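What the sorting bench changes
Washington Vieira
2023-08-16

Ekero, the fruit packer I write planning software for, intends to move part of its hand sorting to robot cells. The proposal from Tandby gives a cycle time, a reject rate and a payback period. It has one line on staff: 126 people on the packing floor, 10 of whom will be "redeployed". I think that line needs more work than the rest of the document.

Take the task as modelled in simulation. Loose fruit of different shapes has to be gripped and put in a tray. A person at the bench does this without looking for long, and checks for bruising while the fruit is in the hand. The gripper does the first part. Checking is a separate function, and it is priced separately.

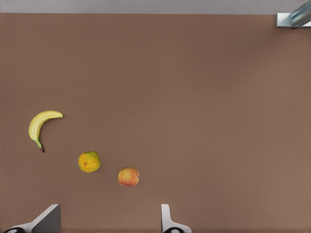 Banana, citrus and a third fruit on the simulated bench, seen above the gripper fingers.

In the March trial plan, one operator watches 5 cells. The job title stays the same and so does the pay grade. The work does not. Sorting is steady and physical; watching is idle until a fault occurs, then urgent. Operators will be asked to clear a stoppage in 90 seconds -- a figure taken from the Surdu line, where the product is boxed and uniform.

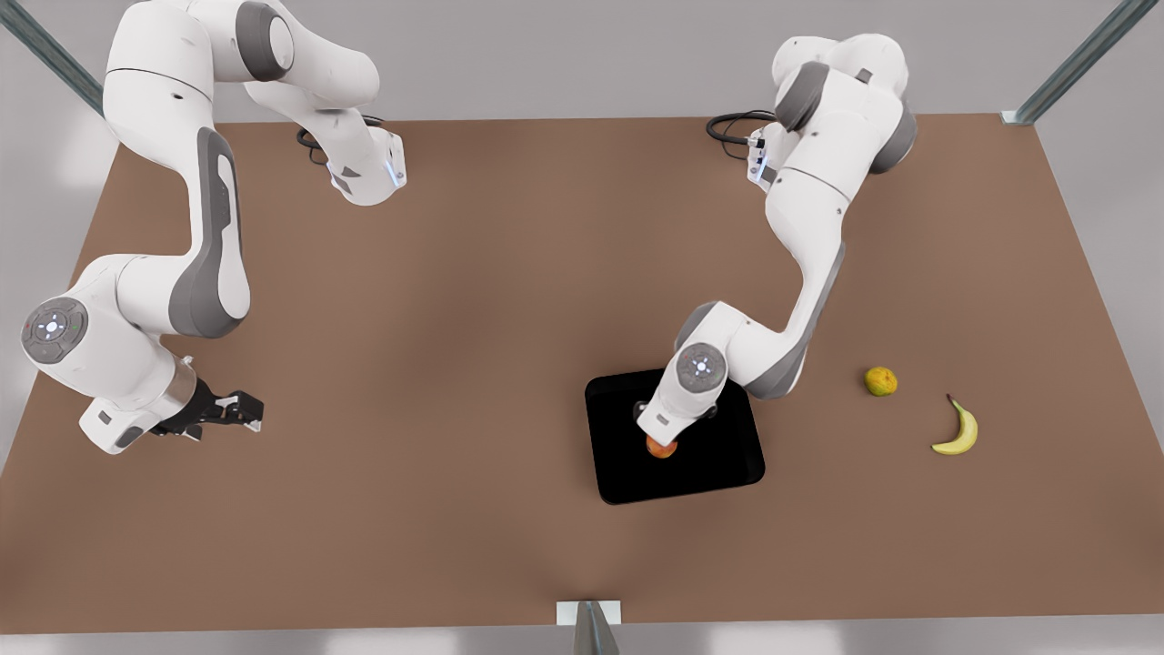
My view is that the trial should go ahead, with two conditions. The people who sort now should set the fault procedure, and be paid at technician rate while they do it. Bruise checking should stay with a person until its cost has been measured on real fruit. Tandby has accepted the second condition. The first is still with Ekero's personnel office.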